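Home | Stories | Food | Archive | Contact

She quit the bank in April and went back to her grandmother's bakery. Kellasden isn't a big place. Most people there buy bread at the supermarket now, and she knows it.

"My mother said give it 3 months," she says. "I said fine. Then the oven broke in week one."

We talk at 5 a.m. — her idea. The bakery is called Tawfik, after the family. Flour on the phone, flour on the radio. She doesn't sit down once.

The bread is mostly flatbread, plus a sour rye she learned from an old notebook. Half the pages stuck together. "She wrote 'enough water.' Enough for who?"

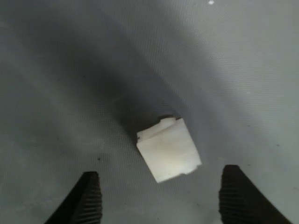

Small white piece on a gray surface.

First batches were bad. Dense, pale, sour in the wrong way. She gave them to a neighbor for his chickens. By summer she was selling 24 loaves a morning, then almost 100.

The rye starter lives in the back, in a bucket. She feeds it before she feeds herslef. "You skip one day and it sulks."

Money is tight. Flour from Cikirier went up twice this year, and the loan on the new oven runs a while yet. Does she miss the bank? "I miss lunch. A real lunch, with a chair."

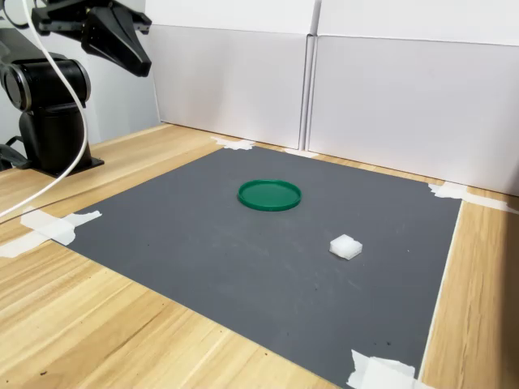
Dark gray mat on a light wooden tabletop.

Biggest order so far was 222 rolls for a wedding over in Eltero. Up all night, drove them herself, windows down so they wouldnt sweat. The couple sent a card. It's taped by the register.

Next is a second day of rye each week, maybe a bench out front. Her mother comes in on weekends now and complains about the salt.

"She's right about the salt," she says, and goes to get the door.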